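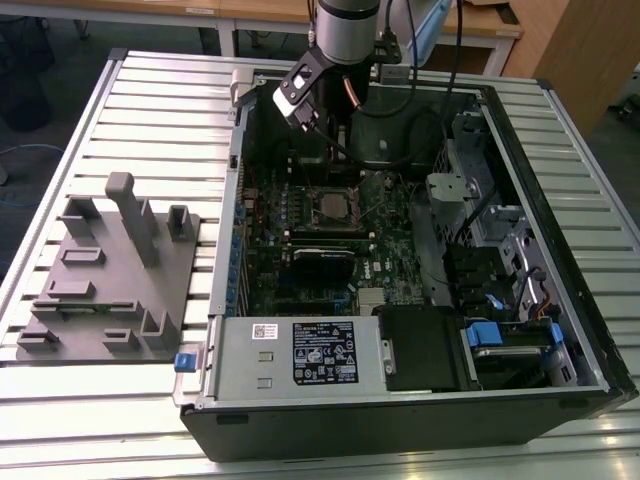 How often should the thermal paste in an office desktop be replaced?

Every time the heatsink comes off, and otherwise only when temperatures at idle have climbed well above what they were when the machine was new.

This page covers the job on a Dell tower with blue release points. Other cases differ in the latches, but the order of work is the same.

What you need

A Phillips screwdriver, lint-free wipes, isopropyl alcohol, a plastic card and a tube of paste. We use Istel 9, which comes in a small syringe. Any non-conductive paste will do.

Preparation

Shut the machine down from the operating system. Unplug the power cord and every other cable, then hold the power button for 7 seconds to drain what is left in the supply. Lay the tower on its side on a bench at waist height and remove the side panel. Touch bare metal on the chassis before reaching inside, and again whenever you return to the bench.

Removing the heatsink

1. Disconnect the fan lead from the board. Pull on the plug, not the wires.
2. Loosen the heatsink screws in a diagonal pattern, a few turns each.
3. Twist the heatsink gently left and right to break the seal, then lift straight up. If it will not move, stop. Reconnect the fan lead, tighten the screws, run the machine for a few minutes and start over from the shutdown step. Warm paste lets go more easily.
4. Set the heatsink down with the contact face up.

The smaller finned heatsink on the lower right of the board stays in place. So do the memory modules and the graphics card, unless they block your hand.

Cleaning

Lift off the thick residue with the edge of the plastic card. Dampen a wipe with alcohol and work from the rim of the processor toward the middle, so that old paste is not pushed into the socket area. Repeat with fresh wipes until one comes away clean, then do the same on the heatsink. Allow both surfaces to dry.

Applying the paste

Put one dot the size of a small pea in the center of the processor. Do not spread it – the pressure of the heatsink does that. Lower the heatsink straight down and tighten the screws in the same diagonal order until they stop. Reconnect the fan lead.

Before closing the case

Check that no cable crosses the fan. Look along the drive bays as well, where loose leads tend to drift while the tower is on its side. Refit the panel, stand the tower up and start it. A fan warning at boot usually means the lead is not fully seated.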